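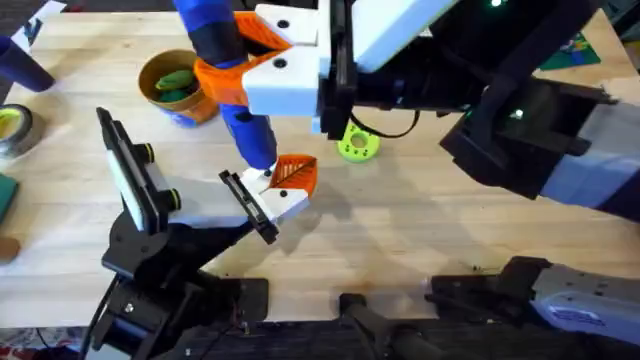
How many demonstrations does a two-arm robot need before it can learn a task?

For one short task on one table, we start with 127 good recordings and train a first model from them. If the task has many variations, or if the objects are placed far from each other, plan for more. Bad recordings do not help, even when you have a lot of them.

Recording a two-arm task by remote control

In this guide I explain how we record demonstrations at the Khosravi workshop, from the empty session to the finished set. We move the two robot arms with a pair of Ritier hand controllers and save everything with Sulora. If you use other controllers, the buttons will be different, but the order of work can stay the same.

Before you start

Switch on both arms and let them go to the home position. Open Sulora and check that each camera view is live: one fixed camera beside the table and one small camera on each wrist. Look at the time stamps of the views. They must run together. If one view is behind the others, restart the session now and not after the first hour.

Write the task in one sentence and put it in the task field. Our sentence was "Take the blue tool with one gripper, bring it over the white part and put its tip on the screw." It took us three tries to find this sentence. The first one said only "use the tool", and two operators understood it in two different ways.

Put the objects on the table as you want them in the first recording. Leave some other things lying around also. A model which has seen only a clean table can become confused by a roll of tape.

Step 1. Practice without recording

Each operator practices for 20 minutes. In this time try to open and close both grippers slowly, and to turn the wrist without moving the elbow too much. Most beginners hold the controllers too hard, and then the arms shake. Rest your elbows on something.

Step 2. Learn the grip

Long objects are the difficult ones. Come from above or from the side, close the fingers slowly, and stop when the object no longer turns between them. Soft ribbed fingers bend around the object, so you do not need to close them with full force. Lift it a little and wait one second. If it turns in the fingers, put it down and take it again.
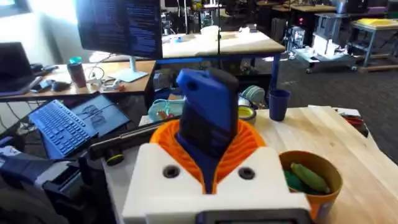 Wrist camera view: the blue object upright between the orange fingers.

Look at the wrist view while you grip, not only at the robot. The model will learn from the same pictures, so if you cannot see the contact there, the model cannot see it either. When the object hides everything, change the angle of the wrist and grip again.

Step 3. Record one full demonstration

Press the left pedal to start. Make the whole movement without long stops and press the pedal again when the arms are back at home. Our recordings are 15 seconds or shorter. When you come near the screw, reduce the speed first and only then go down with the tip.

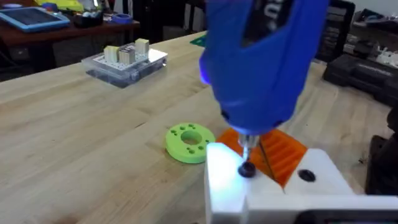
Go down straight. If you come at an angle, the tip slides to the side, and you will try to correct it with many small movements. The model copies these movements too. It is better to lift the tool, move it to the correct place and go down again. Keep such a correction in the recording if it is calm and clear.

Step 4. Review

After each recording, play it back at double speed. Mark it as "keep" or "drop" immediately, while you still remember what you did. We drop a recording when the operator waits with no purpose, when a hand comes into a camera view, or when the final position is not reached. For each kept recording, Sulora shows the number of frames. Ours must stay under 600, and a longer one usually has a pause in the middle.

Step 5. Change the table

Move the objects a little after every few recordings. Turn the ring, move the cup, let the second arm start from another height. Do not change the lights and the objects at the same time, or later you will not know which change made the result worse.
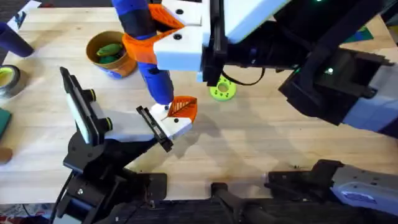

Common problems

The two arms touch each other. Let one arm wait while the other one moves. Agree on this order before recording and keep it the same in the whole set.

The cable pulls on the wrist. Turn the wrist back the same way it came. If the cable is already tight, stop and drop the recording.

The arm follows your hand too late. Close the other programs on the recording computer first. If the delay is still there, lower the picture rate of the fixed camera in the Sulora settings.

The gripper opens by itself. Check the battery of the Ritier controller. With a low battery it can lose the signal of the finger trigger, and the arm takes this as "open".

The operator is tired. Change the operator, or continue after lunch. Our recordings from the end of a long March afternoon were almost all dropped.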